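Introduction to Freshwater Ecology
Handout 4: Sampling and sorting pond invertebrates
Revised 2026-05-21

Read this before the practical at Pilatby. It covers how the samples are taken, how they are sorted at the bench, and what has to go in your write-up. The theory of diversity indices is in Handout 5 and isn't repeated here.

Why invertebrates

Small animals without backbones live in almost every pond, ditch and stream. Many of them spend months in the same patch of water, so the mix of species says something about conditions over a long period. A chemical test tells you about the water on the day you took it. Mayfly and stonefly larvae need plenty of dissolved oxygen. Bloodworms and rat-tailed maggots can live where there is very little. A pond with only the second group probably has a lot of rotting matter in it, though a shaded woodland pond full of leaves can look much the same with no pollution at all. Keep this in mind when you come to the discussion.

The site

Pilatby has 2 ponds. The upper pond is fed by a spring and stays cool through the summer. The lower pond takes run-off from the lane and from the Mekska yard, and in dry years it shrinks to less than half its winter size. You will sample both. The bank of the lower pond is soft on the north side and you should stay off it.

Taking the sample

Work in pairs. One person nets and the other keeps time and writes the labels.

Divide the three minutes of netting between the habitats in proportion to how much of the pond they cover. If half the edge is reed, half the time goes on reed. Sweep the net in a figure of eight so that animals already caught don't swim out again. In open mud, disturb the bottom gently with the frame and then sweep through the cloud. Don't dig. A net full of mud takes an hour to sort and usually holds fewer animals than one swept through weed.

Empty the net into a bucket with a little pond water, turning it inside out and rinsing the corners. Put a pencil label inside the pot and a second one on the lid. Ink runs, and every year a few samples from September can't be used for that reason.

Sorting

Pour a small amount into a white tray, no deeper than a finger's width. Leave it for a minute or two. Animals that froze when they were poured will start to move. Take out the fast swimmers first with a spoon or a wide pipette, then the crawlers, then turn over leaves and stones for leeches, flatworms and snails. Caddis cases look like bits of twig or gravel until they walk.

Keep predators apart. Dragonfly nymphs, water scorpions and the larger beetle larvae will eat the rest of the sample while you're looking up its name.

Identify to family where you can. Some groups, such as the true worms and the water mites, may be left at the level given in the key. If a group is very numerous, count the animals in a quarter of the tray and multiply by four, and say in the write-up that you did so. Past groups have recorded anything from 69 to 2,000 animals from a single sample, and most of that spread came from water fleas. Leave water fleas out of the total and record them as present, common or abundant.

Preserved material

Most animals go back to the pond on the same day. A small number will be kept in alcohol for the session on mouthparts. Handle these over a dish, use fine forceps, and hold the animal by the thorax – legs and gills come off very easily. Keep the specimen covered with liquid while you work. Draw in pencil, label with ruled lines that don't cross, and give a scale.

The write-up

Maximum 2,000 words, with a summary of no more than 200. Tables of counts go in an appendix and aren't included in the limit. State the time spent in each habitat. Compare the two ponds using the same number of samples from each.

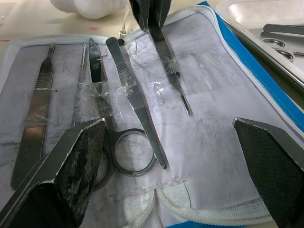 In the discussion, deal with the weather on the day and the time of year before you say anything about water quality. Many larvae will have left the water as adults by late summer, and their absence from your tray is not evidence of pollution. Copies of the key must be returned with the write-up.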